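Sim notebook, Grivside cell, October, Sunday

Picked up from Shewit's notes on the approach planner. Goal for the day was to find out why the planner throws away good pregrasp poses when there is clutter on the table, and to get the shadow problem in the segmenter either fixed or written up well enough that Kevser can take it.

Setup is the same as last week: two-arm sim, tall-object set, random table layouts, seeds logged. Running the Gresen branch of the planner with Doğukan's collision cache merged in. Physics step unchanged. The renderer got updated on Friday night, so old image comparisons are not valid and I deleted the cached ones.

Planner first. I replayed seed 214, the one Shewit flagged. The planner returned "no valid approach" for the bottle in the middle of the table, with plenty of free space on every side. Dumped the candidate list. All the top-down candidates were there and scored fine, then all were rejected in the collision check. The colliding pair was always the wrist collar against the object itself.

Cause: the bottle collision mesh was being loaded with the scale from the previous object in the list. Cache key is built from the mesh path only, and two entries share a path with different scales. So the bottle was too tall in the collision world and correct in the render. Nothing looked wrong on screen. Added scale to the key. Cleared the cache. Seed 214 now plans.

Reran the batch of 30 layouts with the fix. Before: 11 failed with no approach. After: 2 failed, both because the target is too close to the other arm's keep-out volume, and I agree with the planner on those. Logs are in the Stomlow folder under the branch name.

Side note for Doğukan: the cache also never evicts anything. Memory climbs through a long batch. Not urgent, but it will bite when we go to the big runs.

Perception after lunch. The segmenter runs on the side view. On white tabletops it sometimes labels the arm's shadow as part of the object mask. The mask grows a tail, the centroid moves toward the tail, and the grasp center moves with it. The fit on the tall objects is worst because the mask is narrow to start with and it takes very little to pull it sideways.

Tried two things. Raising the mask confidence threshold removes most of the tail but eats into the translucent objects, so I put it back. Taking the centroid from the depth points inside the mask, after dropping everything within the table plane tolerance, works better. A shadow has no height, so those points go away. Pale and see-through objects are still weak, but they were weak before.
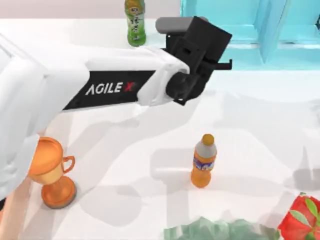

The depth version is behind a flag for now (centroid_from_depth, default off). I want Kevser to run it on the glassware set before we turn it on for everybody. If the depth is sparse it falls back to the old centroid and writes a warning.

Talked to Ozan Yurt about the approach height. It is a fixed value above the target's top, and he would like it to depend on the neighbors, so that the open fingers clear anything tall on the way in. I think that belongs in the planner and he thinks it belongs in the task script. Left open. Ozan G. can break the tie on the call.

To do:
- unit test for the cache key, same path with two scales
- check the Kaplan assets for other shared paths
- glassware run with the flag on (Kevser)
- log the colliding pair by default, it would have saved the morning
- rebuild the reference images with the new renderer

Branch pushed at 6:40 pm, tests passing except the old image comparison, which I have marked as skipped until the references are redone.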